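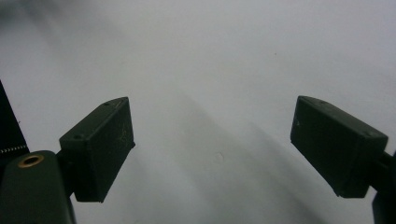

Fig. 7 – Plain white surface, with the middle left clear.

Section 7: Setting up the white top

By now the Flistley frame is standing on its own feet and you've checked that it doesn't rock. Well done, that was the fiddly bit! This section covers fitting the white top, getting it level and giving it its first clean. After that you can start using it for cutting out, sorting beads, laying up a jigsaw, wrapping parcels or whatever you bought it for.

We love a plain white top. Dark thread shows up on it straight away, dropped pins are easy to find, and colours look like themselves. It does show every crumb and pencil mark too, so please don't skip the cleaning steps.

What you need

The white top, still in its paper
The bag of 18 short screws (bag C)
A hand screwdriver
A small spirit level
Two soft cloths
Washing-up liquid and warm water
A second pair of hands for steps 2 and 3

7.1 Fitting the top

1. Spread a blanket on the floor and lay the top on it, white side down. Leave the paper on the white side for now.

2. With your helper, turn the frame upside down and lower it on to the top. The rail with the sticker goes along the edge with the notch in it.

3. Shift the frame until there is the same overhang on all four sides. The top should stick out 34 mm past the rail. Take your time here – a few extra minutes with a ruler makes a lovely straight job of it.

4. Put all 18 screws in by hand and give each one only a couple of turns.

5. Check the overhang again, then tighten the screws, starting in the middle of each rail and working out to the corners.

6. Turn the whole thing the right way up, one person at each end. Lift by the frame.

CAUTION: Use only the short screws from bag C. The longer ones from bag B will come through the white side, and there is no way to mend that neatly.

CAUTION: Don't use a power driver. It is very easy to strip the holes.

Note: If a screw won't bite, take it out, turn it gently backwards until you feel it drop into the thread, and try again. Teófilo Ñahui, who wrote the first version of this guide, got nearly every stubborn screw in this way.

7.2 Levelling

1. Move the table to where it will live. Good daylight from one side is a real treat if you have it.

2. Put the spirit level in the middle of the top, first lengthways and then across.

3. Turn the foot at the lowest corner until the bubble settles. Small turns!

4. Push down on each corner in turn. If one dips, lower that foot a touch and check the bubble again.

5. Lock each foot with its ring.

Note: On carpet, check the level again after 7 days, when the feet have had time to sink in.

7.3 First clean

1. Peel off the paper from one corner, keeping it low and flat to the surface as you pull. It comes away in one sheet if you go slowly, and it is very satisfying.

2. Wipe the top with a dry cloth to pick up any loose dust.

3. Add a few drops of washing-up liquid to a bowl of warm water. Wring the cloth out well and wipe from the back edge to the front.

4. Dry straight away with the second cloth.

5. Crouch down and look along the top towards the window. Smears you can't see from above will show up from there. Wipe them again with plain water.

CAUTION: No scouring pads, cream cleaners or bleach. They take the finish off in patches, and the patches then hold the dirt.

CAUTION: Keep water away from the join at the notch.

7.4 Keeping the middle clear

Katherine Paucar and Socorro Carhuamaca have been using our two test tables for dressmaking, and they both ended up working the same way, so we're passing it on. Tools live at the left and right, and the middle belongs to the job in hand.

1. Choose a side for things you pick up all the time, such as scissors, pencil and tape. Left-handers will probably want these on the left.

2. Keep drinks off the top altogether. A stool beside you does nicely.

3. Before starting on something new, sweep the middle with your hand or a dry cloth.

4. At the end of the day, wipe the whole top, including the strips at the sides where the tools have been. Fluff and grit gather there and then travel.

Note: For pale fabric or white paper, lay a sheet of coloured sugar paper underneath so you can see the edges. Dark green works beautifully.

7.5 Marks and scuffs

Pencil: a clean white rubber, then a damp cloth.
Grey scuffs: a little washing-up liquid on a fingertip, rubbed in small circles.
Sticky tape: warm damp cloth, left on for a minute, then lift with a fingernail.
Ballpoint: try soapy water first, and do it soon. Old ink may leave a shadow.
Hot pans and irons: always use a mat. Heat marks stay.

If the top arrived chipped or bowed, leave the paper on and write to Priya Ferreira at the Flistley parts desk within 28 days of delivery. Tell her the number on the frame sticker.

Next: Section 8, Fitting the drawer.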